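Talk notes: Teaching by hand, Vingate meetup, November
Speaker: Jurgita Venckus

1. Start (2 minutes)
Say good evening, thank Normunds for the slides. Ask who has ever tried to record examples for a robot. Wait for the hands.

2. How we collect
In Stidon the person does the task and the grippers record it. We do not drive a robot arm for this part. A new operator needs around 19 tries before the movement looks calm.

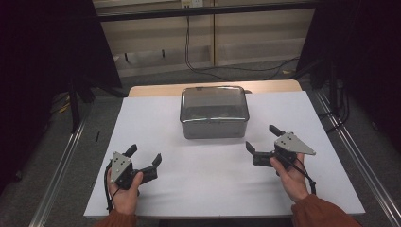

Our rule is that every example begins from the same pose. Both grippers are open, one in each hand, and the box with its lid is between them. Point to the cables: they must hang free, or the wrist learns a strange habit and the model learns it too. Speak slowly in this part.

3. Clear lids
Explain why we like difficult boxes. On a see-through lid the glare moves when the hand moves, and the model may take it for an edge. Normunds labelled 6 sessions again for this reason. Show the gripper view and leave it on the screen for a moment.
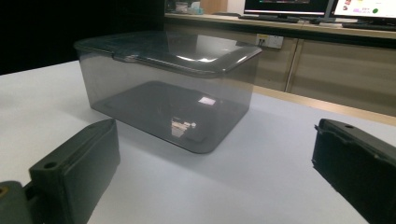 4. What we throw away
Examples with a long pause. Examples where the operator talks to a colleague and looks away. Give the Piras story only if there is time.

5. Questions
Repeat each question into the microphone.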